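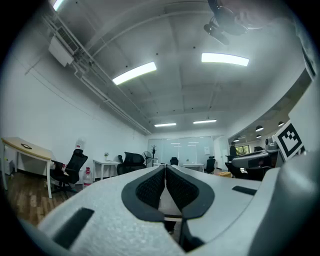 Strip lights on the office ceiling.

30 Oct 2024
By Olga Montoya

Levitz wants me to pay 92 pounds for a desk lamp that "supports focus". I read all 41 reviews and more than half were written in the same week of October. Hmm.

My old lamp cost a fiver and I never once blamed it for a bad morning.
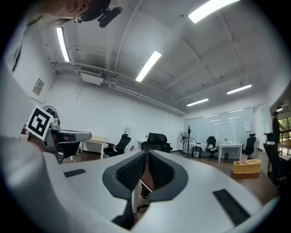

The Dotach one is cheaper, but it needs an app, and the app needs my birthday. Why? I asked their help desk and got a link to the page I'd come from. I'll stick with a plain bulb and see how I feel in 3 weeks.

Recent posts
Is Clikomlow tea just tea?
Paredes pillows: five nights, no change

Last updated: same day, typo fixed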